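16 Nov 2020 — glaze bench, Dullport workshop

Opened the kiln this morning with Manikandan and had a good long look before either of us touched anything. The Asante clear has pinholed again on 4 of the 13 test tiles, all from the lower shelf, so I'm inclined to blame my soak and leave poor Dede's mixing out of it! Next firing I'll hold for 20 minutes at the top and sieve the batch twice — Dede, if you get to the bucket before me, please do leave a note on the lid.
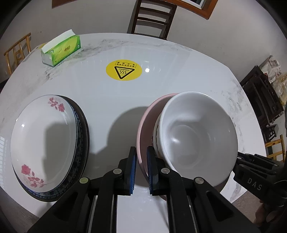
Page last changed: 16:42, M. Salian

I do keep coming back to rose sprays on white, with a dark plate underneath. Two more tiles to cut before January, and the Utik cones need reordering.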